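Courses > Service Robotics > Unit 3: Household Rules

Search this site Go

Okay, Unit 3! We finished sensors on Thursday, so now it's the part I love – what a humanoid is allowed to do once it's standing in somebody's bedroom. We'll use the Flandari house rules, with the Mockus notes for anything they skip (cables, mostly).

Rule one is about soft things. Two palms, flat pressure, and no pinching a fringe between fingertips, or you'll be picking fluff out of the joints all evening. Rule two: a hand with nothing in it still counts as a hand. You plan its path near furniture just as carefully as you plan the busy one.

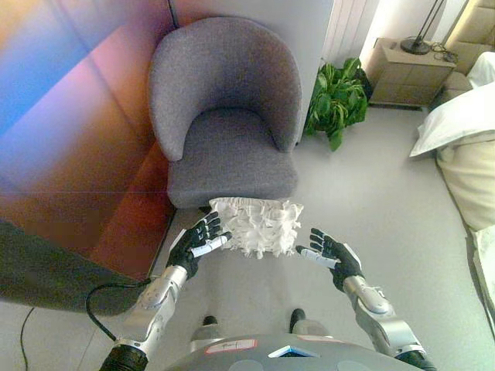 The white cushion, held from both sides.
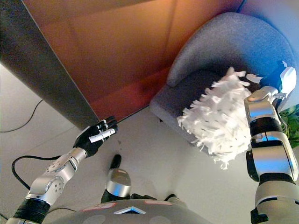
Rule three is the one everybody loses points on. Cables on the floor are obstacles, and that includes the robot's own! Walk the route yourself before you power up, and write down every cord you step over. I grade that list, so please don't hand me a blank one.

For the lab, you'll do 3 runs at Bevulura and log them on the Plimetti sheet. Speed cap for the arms is 300 millimeters per second (yes, it feels slow, and no, you can't raise it). One person keeps a thumb on the stop button the whole time and does nothing else – no phone, no note taking. Swap after each run.

Bring your draft checklist next class.

We use cookies to remember your settings. Accept | Decline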